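Notes from the Sitting Desk

The team that teaches robots to sit down has asked for space in this issue, partly to report on the winter's work and partly, I suspect, to settle an argument with the grasping group about whose job is harder. I've been on the sitting side since Mustadon began, so don't look for balance.

For those who joined Wokolgate after the last reorganization: Mustadon is the project that collects examples of whole-body movement for the learning system upstairs. The learning system wants examples the way a teenager wants food. It doesn't care much where they come from, it has no manners about saying thank you, and an hour after a large delivery it is standing in front of the open fridge again. Our part of the menu is everything between upright and seated, in both directions. It sounds like a small subject. Reshma Pillay, who runs the desk, has now been working on it for two years and says she no longer sits in a chair without noticing.

An example, for our purposes, is one complete go at a chair. A person puts on the tracking suit, stands in the marked square on the second floor, and sits or stands as requested. The motion is then fitted to the robot's body in simulation, where the legs are a different length from the person's and the hips have opinions of their own. If the fitted motion stays on its feet and doesn't pass through the furniture, it goes into the pool. If it doesn't, it goes to Lwazi Ngcobo, who decides whether it can be mended or should be allowed to rest.

We finished January with 520 accepted examples. We also finished it with a folder named "knees," which you are welcome to open if you're having too good a day.

The most common way for an example to fail is that the person was too good at sitting. Most of us have been at it since before we could talk, and we cheat constantly. We drop the last few inches and let the cushion deal with it. We fling a hand back for an armrest we haven't looked at. We start turning toward the person we're talking to while we're still on the way down. All of this works beautifully if you are soft and have a lifetime of practice. Copied faithfully onto a machine with a rigid pelvis, it looks like someone pushed a filing cabinet off a loading dock.

So the instructions for the suit have grown. In the first month they said "sit down normally." They now run to a page and a half, and the word "normally" has been taken out, as it was causing fights. Refilwe Le Roux rewrote them after a session in which four people sat down normally in four ways that had nothing in common except the chair.
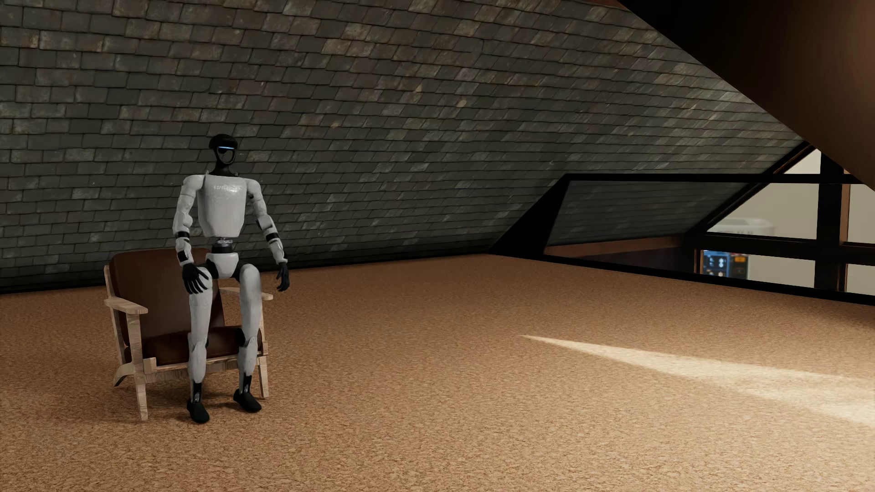
Chairs are the other half of the problem, and the half I get asked about least. We began with a single gray block at a sensible height, which gave us lovely clean data and a system that could sit on a single gray block at a sensible height. Show it anything else and it behaved like a guest who's been told not to touch the furniture. Refilwe then pushed for real shapes in the simulated rooms, with cushions that have some depth and arms that get in the way, and the wood-framed armchair in the attic room has become the one we all swear at. Its armrests are flat, the visible one wide at the front, right where a hand would like to travel, and at the halfway point, with the knees a little bent and the hips still well clear of the brown seat, the robot has to have its hands somewhere useful. Out to the sides is fine. Over the thighs is fine. Through the armrest is in the folder.

The halfway point is where we spend our days. Standing is solved, more or less, and sitting is a matter of not being in a hurry to leave. In between there is a stretch where the weight has begun to go back and the seat hasn't arrived yet, and everything depends on the ankles. People go through it so fast that the recordings hardly show it. Lwazi's answer was to ask for slow examples, seven seconds from upright to seated, and then for stopped ones, where the person holds still partway and either continues or changes their mind.

I recommend trying this at your desk. Pick a chair without wheels. Go halfway down and stay there while a colleague finishes a sentence. You'll find out several things about your thighs, and you'll understand why our recording sessions are now capped at 39 attempts per person. The cap used to be 200. That number was set by somebody planning from a spreadsheet, and the somebody was me. Reshma printed my original schedule and hung it in the kitchen over the kettle, where it remains.

The changed-mind examples turned out to be the most useful thing we collected all winter. A system that has only ever seen people succeed at sitting down has no idea what to do when it goes wrong, and will carry on with great confidence toward a seat that isn't there. Give it plenty of people who got partway, thought better of it and came back up, and it starts to find its own way out. We had been throwing those away for months. They were labeled "false start" and Lwazi's script swept them out overnight. We've asked the script to stop, and Sotiris Fragkou has been digging through the backups for whatever can still be saved. He describes the work as peaceful.

Sotiris also keeps the rooms. If you've wondered why a sitting project needs an attic, a kitchen and something he insists is a ferry terminal, the short version is that the rooms are shared with the vision people, who get upset if every example happens on a blank floor. They want odd light, sloping walls, and surfaces with a bit of noise in them. We'd have been happy with a blank floor. In exchange for putting up with their taste in architecture we get their computing time on weekends, and I consider that a fair trade, although I'd like it noted that the ferry terminal has only benches.

A word on labels, as people from other desks have offered to help with them and then gone quiet. Each example gets a start, an end, and a mark at first contact with the seat. The first two are easy. First contact is a matter of taste. Does a brush count? Does it count if one side touches before the other? Dumisani Radebe and I marked the same batch separately to see how well we agreed, and the answer has set our friendship back. We have since adopted a rule, which is that contact begins when the seat starts carrying weight, and we both mark to it, and each of us privately believes the other is late.

What we need from you is bodies. So far the pool leans heavily toward people who work on the second floor, and the second floor is young, long-legged and fond of bicycles. We want taller people, shorter people, people with a bad knee, people who always put a hand down first, and people who were brought up to sit with a straight back and still do it. If you make a noise when you get up, we particularly want you. The suit doesn't record sound, so your dignity is safe.

A session takes less than an hour including the suit, which comes in three sizes, all of them unflattering. Mornings are better, before the Pretorius room fills up. You'll be asked to sit and stand at three speeds, to stop partway when Refilwe raises her hand, and to change your mind a few times. Please wear shoes you would wear anyway. Please don't practice at home. Two people from accounts did, and they came in with technique.

As for the argument with the grasping group, they have proposed a contest in which each side tries the other's task for a morning and the Sokari desk judges. We've accepted. They've asked if they can bring their own chair, and the answer is no.

Sign-up sheet is on the door of the Pretorius room. Bring a pen, as the one on the string has gone to the grasping group for research.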